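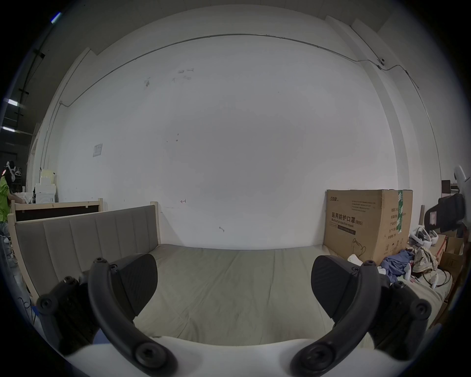
## Fitted sheet keeps pinging off a deeper mattress

Bought a new mattress in November and none of my old sheets stay on the corners. It's 34 cm deep. Do I need all new ones?

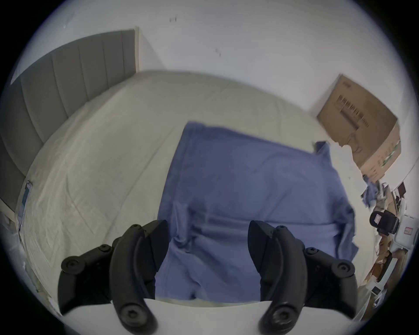
I wash at 58 or so on the dial, if shrinkage matters – they're all cotton.

**Nhung Khúc**

Measure the depth with any topper on, then buy a sheet a few centimetres deeper. Dry on low.

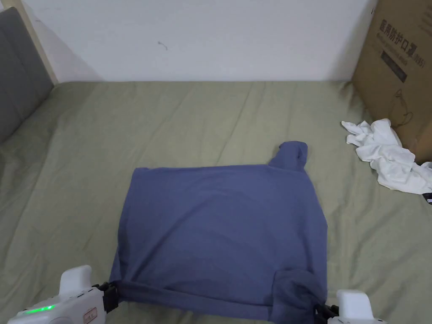

Shirt on a green bedsheet

Sheet straps work too, but they're fiddly.

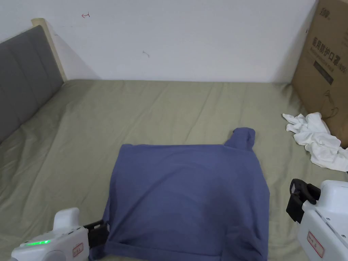
Mine came from Wovetti and have held up.

**lamptey_95**

Just use a flat one and tuck it in.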